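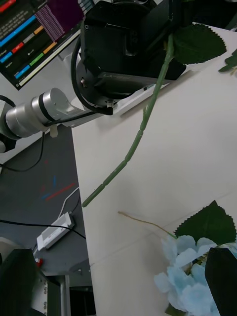 Datasets › Language and Text › Product Wording

Search datasets, files, owners

# Solheim Household Catalog Wording Set

Data card, maintained by the Solheim text group. Contact: Bendik Öberg.

## Summary

The Solheim set contains 3,174 short product descriptions written for mail-order catalogs of home goods. It covers bedding, kitchenware, lamps, garden supplies and seasonal decoration. Each entry pairs the printed description with the department heading under which it first appeared. The set is intended for the study of how everyday goods are named and described to buyers.

## Source

The descriptions were typed from printed catalogs supplied by Mando, a regional mail-order firm that has since closed its catalog division. Permission to publish the wording was granted in writing. Prices, order codes and customer notices were removed before release.

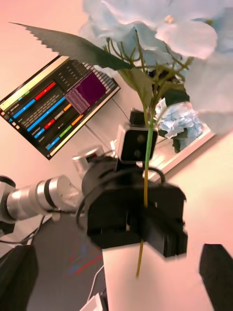
Spelling was kept as printed, including errors. Where a word was broken across two lines, the parts were joined and the hyphen dropped unless the same word appeared with a hyphen elsewhere in the catalog. Orlando Nina reviewed all doubtful cases and recorded the decisions in notes.txt.

## Files

- entries.csv – one row per description, with heading and catalog issue
- headings.csv – the 304 department headings, in printed order
- notes.txt – editorial decisions and known errors

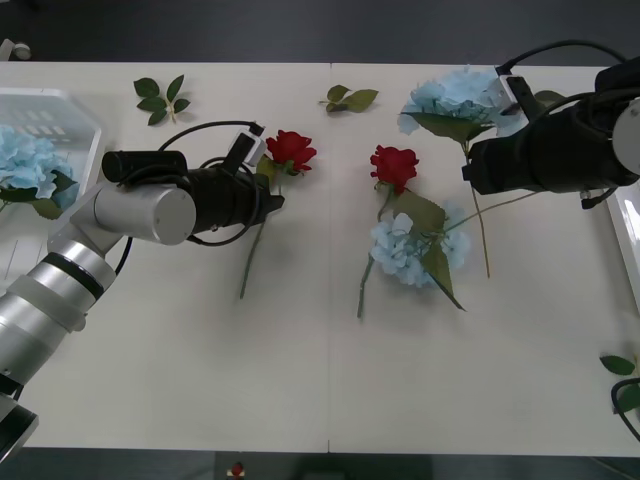 ## Fields

- entry_id: a whole number, stable between versions
- text: the description as printed
- heading: the department heading, matched to headings.csv
- issue: the catalog issue, by season
- checked: yes or no

Entries marked "no" in the last field were typed once and have not been compared with the printed page. Users who need exact wording should leave them out.

## Known Limits

The text reflects one firm and one style of selling. Bedding is heavily represented, and garden supplies appear mainly in the spring issues. Seven headings have no entries because the pages were missing from the supplied copies. Descriptions shorter than four words were kept – most are color names or sizes – and may be of little use for language work.

## Use and Citation

The set may be used for teaching and research. Please cite it by its full title and version. Corrections received before the end of April will be included in the next release.

Related datasets

- Vurkeck Hardware Price Lists
- Dekix Garden Terms
- Mando Department Headings, early issues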